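Posted in Robots & Making
August 22, 2022

We use cookies to remember your login and count visits. Accept / Manage settings

How many demos before my two-arm pegboard policy stops being terrible?

Vorkcombe_bench wrote:

Hi all! I'm teaching a two-arm setup to put pegs where they belong, learning from teleoperated demos. White board, blue pieces, five-fingered hands, camera up at the head looking down. I've got 66 episodes so far and the trained policy goes for the right piece most of the time, then dithers over it with the fingers half closed until I hit stop. Very annoying to watch. I record in one long sitting, whichever piece I feel like next, and I file everything under one task name ("pegboard"). Is 66 just way too few, or am I doing something dumb? A typical moment from my recordings, with the right hand holding a little peg over the board:
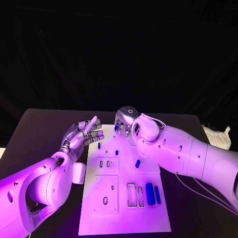
Replies

radebe_tinkers wrote:

More data. I went to a few hundred on my drawer task and it got better.

findgate_lurker wrote:

I'd hold off on recording hundreds more until you've sorted the ones you have. I had the same dithering last November, and in my case the model was copying ME. I'd hover while I made up my mind which way to come in, and all that hovering went straight into the training set. So go back through your 66 and look only at the second or two before each grasp (play it at double speed or you'll lose the will to live). Anything where you stop and think, trim it or toss it. I threw out 42 of mine, which hurt, and the retrained policy was already less wishy-washy on what remained.

The other thing is the single task name. You have tall skinny pieces, fat ones, some standing up and some lying down, and picking up a cylinder on its side is a different job from grabbing a standing peg. Split them by piece and by which hand does the work.

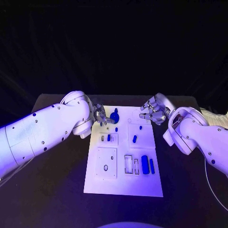

I also make the idle hand go to the same parking spot every time, open and well clear of the board. When I let it float wherever, the policy learned that the position of the free hand meant something, and it would wait for it. And move the pieces between episodes! Even an inch or two. If the thick cylinder always starts beside its slot you're teaching one arm motion and not much else.

Vorkcombe_bench wrote:

Ugh, I checked the first 6 and I hover in every one of them. Going to relabel by piece tonight and re-record the lying-down ones first. Do you keep the failed grasps if you recover from them?

findgate_lurker wrote:

Yes, if the recovery is quick and clean. I tag those "recover" in Rimel so I can leave them out of a training run and compare.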